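Clendudis: app permission and tracker records

Version 2, released Thursday, June 9, 2022

Clendudis is a table of what small mobile apps ask for when you install them, what they say they ask for, and which outside servers they talk to in their first few minutes of life. It covers 3001 free apps. The plan was 3000. One more got in before the list was frozen, and taking it out would have meant renumbering everything, so it has tenure.

The collection is maintained by Bangera, a small privacy testing group. Traffic was recorded with Clileo, our own capture tool, whose documentation remains a personal sorrow to everyone who has used it.

What is in a record

Each row is one app at one version. The columns are:

app_key: our own identifier, stable between releases
category: games, education, utilities, photo, or other (other is large, sorry)
declared: permissions listed in the app's manifest
requested: permissions the app asked for while running
policy_state: present, dead link, or wrong_app
hosts: domains contacted during the session
session_min: length of the session in minutes

The wrong_app value means the privacy policy link led to a policy for some other product. We added it after the first afternoon of labeling. One flashlight app linked to the terms of a meal kit service, and those terms were more carefully written than the app.

How sessions were run

Every app was installed on a freshly wiped phone and used for 21 minutes by a person following a short script: open it, tap through the welcome screens, refuse everything once, then accept everything and carry on. No accounts were created with real names or addresses. Apps that would not start without a login are kept in the table with an empty hosts column.

Sessions that crashed were run a second time. If they crashed again, the record is flagged as unstable and we moved on with our lives. 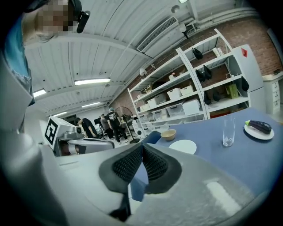 Can I use Clendudis to decide whether an app is safe for a child?
Use it as a starting point for questions, and check the current version of the app yourself before you decide anything.

A host in the list tells you that the phone made contact. It does not tell you what was sent. Most of the traffic is encrypted and we did not break it open, so please don't cite a row as proof that somebody's location was sold to a mattress company.

Known problems

Time zones in the raw logs are a mess for the first 2000 apps. Clileo wrote local time and called it UTC. We corrected what we could and marked the rest with tz_guess.

All testing was done in English on phones set to a United States region. Apps may behave differently elsewhere.

The education category contains several apps whose educational content is a picture of an owl. We followed the store's own labels and did not argue.

Duplicate apps published under different names have been left in. Look for matching values in build_hash if you want to drop them.

License and use

The table is free for research and teaching. Commercial use needs written permission from Faltmont, which hosts the files and answers mail at its own pace. Please don't use the records to rank developers in public without first giving them a chance to respond.

Corrections are welcome. Send the app_key, the column, and what you think it should say. The next release is planned for November, and fixes received after the freeze go into the one after that.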